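Keeping a case for everything

Intan Pattinasarany repairs and tunes small instruments from the front room of a terraced house built in 1901. She works alone most days, and the first thing a visitor sees is shelving, with cases on nearly all of it.

"People bring me the instrument and think of the case as the bag it came in," she says. "I look at the case first. If the case is wrong, the instrument will be back here in a year."

She started the business, Entili, after 9 years in the stockroom of a school music supplier called Omico. Part of her job there was checking returned hire kits. Each one had to be opened, emptied, wiped out and packed again before it went to the next school.

"You learn to open them flat on a table, both halves down, so the hinge isn't carrying anything," she says. "On your knee is how hinges get broken. Children do it on their knees, and so do their teachers."

She prefers plain plastic cases to the padded fabric kind for anything that will be carried by a child. Plastic can be washed. Fabric holds crumbs and, in her words, "whatever was in the school bag". She also likes a light colour inside, where a dropped screw or a spring shows up.

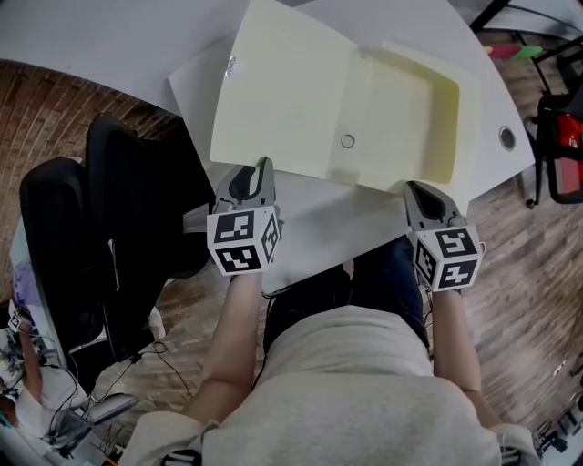 The washing is simple enough. She uses a cloth wrung out in warm water with a drop of washing-up liquid, then a dry one, and leaves the case open overnight. Corners get a cotton bud. She doesn't use spray polish on any of it, having once spent a whole February trying to get the smell out of a batch of 19.

Packing takes her longer to explain. The heavy part goes into the deeper half, always, and anything loose goes in a small cloth bag of its own. Nothing is laid across the join. She shuts the lid with a flat hand and stops if she feels it push back.

"If you have to lean on it, something is in the wrong place," she says. "Open it up and look. People lean on it – I've seen them sit on it."

Dewanti Latuheru, who teaches beginners at a primary school in Bivley, sends her kits to Entili at the end of each school year. She says the change she noticed was in how the children put things away. "Intan told me to teach the packing before the playing, so I gave it 2 lessons. I thought that was a lot. I still do it."

Not every case is worth saving. Pattinasarany will replace a catch, and sometimes a hinge pin, but a crack that runs into the corner means a new case. The old ones go under the bench and are used for parts. She would like to see makers sell spare catches, and says she has written to several about it without much luck.

Her own recorder, a Toria she has had since school, lives in a case from another make altogether. The original split long ago. "It fits if you put it in backwards," she says.

She takes in school kits until the middle of July and asks that they be sent with the name of the school on the outside.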